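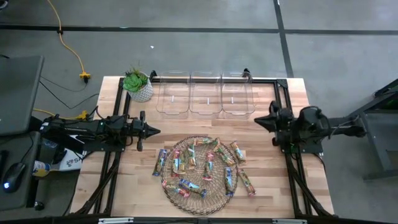 Sorting snacks into three bins: should every demo start from the same layout?

Posted by tumgate_bench in Teaching by Demonstration

We have a two-arm table and we're teaching it by remote control to pick wrapped snacks and drop them into clear bins. One operator drives both arms. So far we have 183 demos, all started with the bars in and around a wire tray and the bins in a line at the back. The trained policy does fine until a bar is leaning on the rim, then it closes too early and drags the tray. Do I record more of the same, or change the layout between runs? Also, do the plants on the table matter? I'd like to leave them.

3 replies

Wai-kit Cheng
Change the layout. If the bars always start in similar spots, the policy learns the spots. I would do it this way:

Toss the bars in again before each run and don't straighten them. Leave some across the rim and some on the table.
Record the rim picks on purpose, at least one in every run. Come in from the outside of the tray and pause before you close.
Swap the mat or tray every so often, and try bags as well as bars. Bags crumple and hide their edges, so the operator has to grip lower.

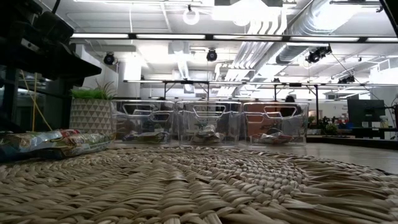
Bins on a woven mat, one snack bag in each, two more bags by the plant.

Keep the plants, but move them now and then. Check your side view too. A clear bin wall is easy to lose against a bright room.
We had around 600 demos on a similar job before the rim picks settled down. Throw out any run where the operator fumbled and hid it with a fast correction, or trim it.

rekulstead2
More data. We stopped at 1525 and it still misses sometimes.

Bensaid_k
Agree with Wai-kit on the layout, but don't change everything at once or you won't know what helped. I'd move the bars first, then the tray, then the bins. Have a second person drive for some of the runs too. Our two operators close the grippers at very different speeds, and we had to agree on one before the demos would mix.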